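Jaser Play Kitchen Tabletop Set
Print | E-mail
4 Shares | 0 Comments

The Jaser set is a play kitchen for homes and classrooms that have a table to spare and no room for a full play stove and sink. Dristen sells it as one boxed set or as separate dishes, food and oven. Everything in the box is used on a flat top, and there is nothing to mount on a wall.
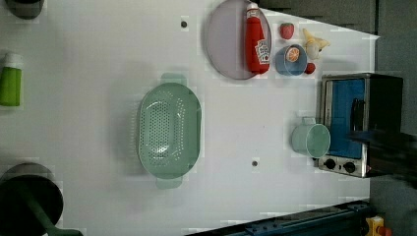
Dishes come in soft colors and are sized for small hands. They can be mixed with pieces from the older Jaidee line, which used the same molds for bowls and cups. The oval colander in mint green has a tab handle at each end, so two children can carry it between them, and the cup is a matching mint. Wash the dishes by hand in warm water and let them air dry.

Play food is sold with the set and also in refill bags of 20. Refill bags are packed by type, either fruit or pantry items. The fruit bag includes strawberries, bananas and orange slices. The ketchup bottle is a pantry item and does not open.

The round and oval plates are a good size for sorting games as well as for serving. An orange slice fits in the light blue bowl, and the ketchup bottle can be laid down on the oval plate when the table gets full.

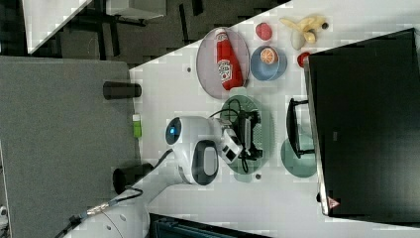 Ordering and Care

Item number: 241
Ships from: Harnside warehouse
Orders placed before noon leave the same day. Schools ordering 4 or more sets should use the quote form, and orders over $100 ship free.

Wipe the toaster oven with a damp cloth. Do not put it in water. Replacement knobs and plates can be ordered one at a time through the parts desk. Returns are accepted in the original box, with all of the food included. The refill bags cannot be returned once they are open.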